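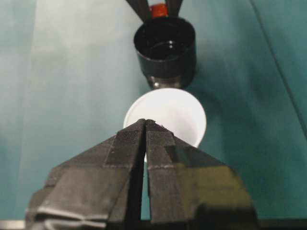

Plisside break room: cups and counter, October check

1. Cups. OK
I run a finger around every rim before it goes back on the shelf, and the plain white ones are my favorites because a chip shows up right away! Two went in the trash this month (both from the back row, where they get knocked together).

2. Kettle cord. OK
No fraying. Please keep it away from the sink, folks.

3. Power strip. FIX
The label says 2000 watts max, and somebody had the kettle and the Gustamico toaster oven on it together. I moved the toaster to the wall outlet.

4. Shelf brackets. WATCH
The left one wiggles a little. I tightened it and I'll look again in November.

5. Floor mat. OK
Corners flat, still grippy, could use a wash.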